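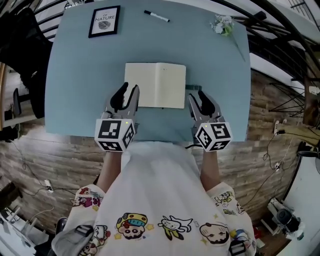
Über uns

Arkbridge prüft Systeme, mit denen Handbewegungen für das Training von Robotern aufgezeichnet werden. Wir verkaufen keine davon. Wir nehmen auch keine Provision, wenn sich jemand nach unserem Bericht für einen Anbieter entscheidet, und wer uns ein Gerät zur Verfügung stellt, bekommt es am Ende zurück, mitsamt einer Rechnung.

Angefangen haben wir aus Ärger. Surachet Sangkhawat hatte für einen früheren Arbeitgeber ein komplettes Paket aus Handgreifern, Kopfkamera und Auswertungssoftware eingekauft. Im Prospekt stand, man könne am ersten Tag loslegen. Am ersten Tag fehlte ein Kabel. Danach fehlte eine Anleitung, die zur Firmware passte, und nach zwei Wochen war ein großer Teil der Aufnahmen unbrauchbar, weil die Software die Marker auf den Greifern immer wieder verlor, sobald jemand die Hände drehte. Der Anbieter sprach von Anwendungsfehlern. Das hören wir bis heute in fast jedem Projekt.

Was wir prüfen

Wir arbeiten mit Alltagsaufgaben am Tisch: ein Notizbuch aufschlagen und umblättern, einen Stift verschließen, etwas von links nach rechts räumen. Das klingt banal. Papier ist aber für zwei Greiferfinger eine Zumutung, und ein System, das nur mit Holzklötzen vorgeführt wird, sollte man mit Klötzen bezahlen. Wir achten darauf, wie oft die Verfolgung abreißt, wie lange das Kalibrieren dauert und wie sich die Unterarme nach einer Stunde anfühlen. Zur letzten Frage schweigen die Datenblätter.

Im laufenden Vergleich stehen das Handgreifer-Set Sernamix und der Aufzeichnungsdienst Nouri. Mit Sernamix haben wir bisher 1.639 Durchgänge aufgenommen, davon waren 1.016 ohne Nacharbeit verwendbar. Der Hersteller nennt in seinen Unterlagen keine Vergleichszahl, wirbt aber mit »nahezu verlustfreier Erfassung«. Wir haben nachgefragt, was »nahezu« heißt, und warten noch. Bei Nouri liegen 840 Durchgänge vor. Eine Quote veröffentlichen wir erst, wenn der Dienst uns die Rohdaten herausgibt — bislang bekommen wir nur das, was seine eigene Filterung übrig lässt.

Wie wir arbeiten

Jede Prüfung machen mehrere Personen mit unterschiedlich großen Händen. Vorführungen durch den Hersteller schauen wir uns gern an, sie zählen nicht. Die Berichte gehen an den Auftraggeber und zugleich an den Anbieter, der 10 Werktage Zeit für eine Stellungnahme hat. Sachliche Fehler korrigieren wir, Adjektive verhandeln wir nicht.

Auch unser eigenes Protokollwerkzeug Taria nehmen wir nicht aus. Es ist langsam, und der Export in Tabellen verschluckt gelegentlich Umlaute. Kaufen kann man es nicht, und wir raten auch davon ab, es nachzubauen.

Für wen

Unsere Auftraggeber sind Labore, Hochschulen und kleinere Firmen, die vor einer Anschaffung stehen. Ob sie überhaupt eigene Aufnahmen brauchen, ist meist die erste Frage, die wir stellen. Manchmal ist das Gespräch danach zu Ende, und wir berechnen nichts.

Termine für neue Prüfungen vergeben wir wieder ab Juni. Anfragen bitte mit Angabe des Geräts, der Softwareversion und der geplanten Aufgaben.

Stand: 22. Mai 2024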